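The Floor Is Where Everything Ends Up
A chatty look at small things and where we lose them
5/25/25

I have a rule in my house, and I break it daily: nothing lives on the floor. Keys go on the hook. Scissors go in the drawer. Shoes go by the door, both of them, facing the same way (I can dream). Then I come in with my arms full of groceries and the whole system goes right out the window!

My old apartment in Clorkside had carpet, and carpet is forgiving. You drop a sewing needle in carpet and you simply live with a new household member. When I moved to Lurnwood last August I got hard floors all the way through, and now I hear every single thing I drop. You'd think that would make me tidier. It has made me jumpier.

So I've started paying attention to what travels. Scissors are the worst — I own 4 pairs and can lay hands on one, usually with thread wound around it from whatever I was mending. Keys come next, because they'll settle on any flat surface that will have them. 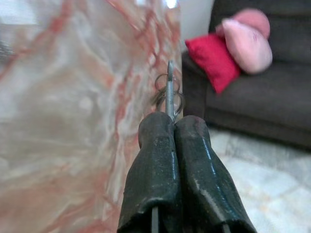
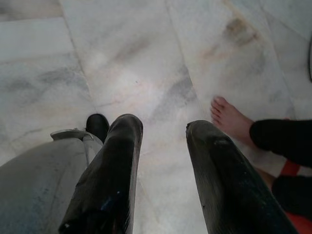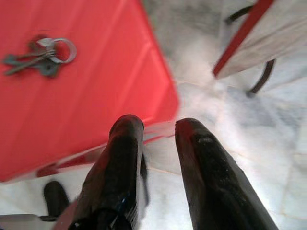 A pointed little metal tool, bare toes on marble tile, and keys on a red surface.

My fix, for what it's worth, is a color trick. I bought a bright tray from Palumbo, the housewares place near the bus station, and dumped my keys on it for a week. Gray metal on a loud background is so easy to spot! The same keys on my speckled counter might as well be wearing camouflage. I paid more than I meant to, but I've been late to work a lot less.

Scissors got a mug, points down. Shoes are still a work in progress. My sister swears by the Jalo bench with the lift-up lid, and I've measured my hallway for it twice — it fits if I give up the umbrella stand, and I'm not ready to talk about the umbrella stand.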